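Clitia: a tidy-up arm for the shared workshop -- project report

Yakubu Usman, with Khalil Salameh and Asabe Olatunji. Plistolthorpe shared workshop, 28 April 2025 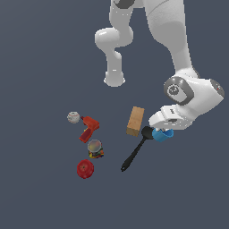 Why practise on a simulated table first?
Crashes are free in there, and we only had the bench on loan two evenings a week.

1. What we set out to do

Clear a bench. That was the whole pitch. Stuff gets left out on the big bench in the workshop, we wanted an arm that picks it up and drops it in a tub. Not sorted, just in the tub. The sorting idea went in November, when we worked out how much was left to do.

The arm we are building is much smaller than the one in the simulator. Ours has printed links, hobby servos and a gripper Asabe redesigned four times. The simulated one is the arm that came with the sim package, and we kept it as we could not get our own model to load without the elbow falling through the floor. Dr Odukoya said this was fine so long as we wrote it down. So, written down.

2. The object set

Seven things. Baseball, power drill, tin can, apple, spatula, wooden block, blue cup. All came as ready made models so no scanning. We picked them for being awkward in different ways:

Baseball and apple -- round, roll off if the fingers close unevenly.
Drill -- lying on its side, handle sticking out, weight all at one end.
Can -- stands up, easy, or so we thought.
Block -- the one we use to check nothing is broken.
Spatula -- long and thin, nearly flat to the table.
Cup -- fine alone. Not fine with the spatula head up against it, as in the layout at the top of this report.

That layout is the one we call Mohammed, after the lad at the workshop who suggested it. Left hand column well spaced out, cup and spatula touching over on the right. Every change to the code got run on Mohammed before anything else.

3. How the planner works

Short version as the long one is in the code comments. The planner gets a list of positions, picks the object nearest the gripper, tries a grasp from above, lifts, moves to the tub position, opens. If the grasp check fails it goes to the next object and comes back later. Khalil wrote the check. It only looks at how far apart the fingers stopped, so a thin handle and an empty grip look nearly the same to it. This hurt us later.

4. Results in simulation

100 runs on the Mohammed layout, final version of the code. A run counts as good only if all seven objects end in the tub. 30 were good. Before the cup fix (section 5) we had none at all, so we were quite pleased.

Nearly all the bad runs were the spatula. Either the fingers closed on nothing and the check passed it anyway, or the handle was gripped near the loop end and the head swung round on the way up. The drill was second worst. Block never failed once.

Longest run was 139 seconds, most of it spent going back to the apple.

5. The cup fix

Nearest-first meant the planner often went for the cup while the spatula was still touching it. Fingers come down, one lands on the spatula head, everything shoots sideways. We tried a slower descent, no differnce. What worked was turning the wrist 90 degrees for any object with a neighbour closer than a finger width, so the fingers go down on the clear sides. Edem Kyei from the year above pointed us at this, thanks Edem.

6. On the real arm

Less to report than we wanted. The frame is up, base bolted to a bit of old worktop, shoulder and elbow move. Wrist servo stripped its gears and the replacement came late. The controller board (a Nitumell, second hand) drops its connection if the power supply is on the same extension lead as the bandsaw. We have seperate sockets now.

It has picked up the wooden block. Just the block, and with the position typed in by hand -- the camera side is not done.

7. What we would change

Start the real gripper earlier. Rubber on the fingertips. A better grasp check, maybe reading servo current so it knows if there is weight in the hand. Handle the spatula seperately with a slide to the table edge, Asabe has a sketch of this in the log book, page after the wiring diagram.

Also label the cables. Khalil is doing that this week.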